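Pistilora Story Maker (tablet app, school and home editions)

Publisher: Eterbridge
Ages: 4 to 8, according to the store listing
Format: one-time purchase, with add-on packs
Reviewed on: the 191 build
Posted 2023-01-03

Overview

Pistilora Story Maker is a picture book app in which the child picks a hero, a place and a problem, and the app strings them into a short read-aloud tale. The store listing says it "grows a love of reading." We carry it in our catalog because libraries keep asking for it, and we have been lukewarm about it since the July update. Read the notes before you order.

What you get

The base purchase includes 10 stories. Each has a narrated mode and a read-it-yourself mode. The listing talks about endless adventures, but the problems repeat quickly. A lost hat in the forest is told in nearly the same sentences as a lost hat on the moon, and children who can read at all will catch it. The ones who can't read yet may not mind.

Narration is clear and a little slow. Words light up as they are spoken, which most apps for this age do now, and the lighting stays in step with the voice except on the longest pages. There is no way to slow the voice down or speed it up. Tapping a single word says it aloud. Tapping a picture sometimes makes a noise and sometimes does nothing, with no clue beforehand as to which.

The drawings are good. We would like to see more of them in print.

Add-on packs

There are two publishers behind the extra packs, and it matters which one you buy from. The Halliday packs (folk tales, mostly) are well written and hold up to a second reading. The Turkthorpe packs are joke books with the story maker bolted on, and the jokes are thin. Both cost the same. The shop screen shows them side by side under one logo, so check the small print at the bottom of the pack page.

Packs do not carry over from the home edition to the school edition. We asked Eterbridge twice and got the same answer both times: it is "under review."

Reading levels

The app sorts its stories into 9 levels. We could not find out how the levels were set. Level 3 has longer sentences than level 4 in at least 2 of the stories, and the top level is still well below what a strong second grader reads for fun. Treat the numbers as a rough shelf order. If your school reports reading levels to parents, don't use these.

There is a progress page for adults, with badges for finished books. It counts a book as finished when the last page is reached, whether or not any page before it was open long enough to read. A child who swipes fast can earn almost 10 badges before snack time.

Setup and accounts

The home edition needs one adult account. The school edition needs a class code, and the code has to be typed again after each update. Stories work offline once they are downloaded, but the download button is hidden in the settings menu behind a "grown-ups only" math question. The question is easy. Several first graders will get it.

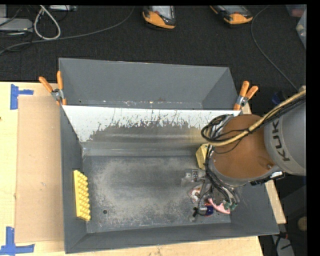

Sharing is limited to saving a finished story as a document and printing it. The print layout puts one picture and a few lines on each sheet, so a short tale eats a lot of paper. There is a booklet option in the school edition — it came out upside down on every other page for us, and the help pages have nothing to say about it.

There are no ads. There are, however, "Coming soon" tiles on the home screen that open the shop when tapped, and small children tap everything. Purchases can be switched off in the settings, and the tiles stay where they are.

Who it suits

Families who want something gentle for a car ride will probably get their money's worth from the base purchase and a single Halliday pack. Libraries with shared tablets should try the school edition on one device before buying a class set. For classroom reading time, we still think a basket of paper books does more, and the books don't need a code.

Ordering notes

School orders are filled by class code and sent by email. Codes can't be returned once opened. Home edition purchases go through the app store on your device, and we can't refund those either. Printed teacher guide sold separately; it repeats most of what is in the app's help pages.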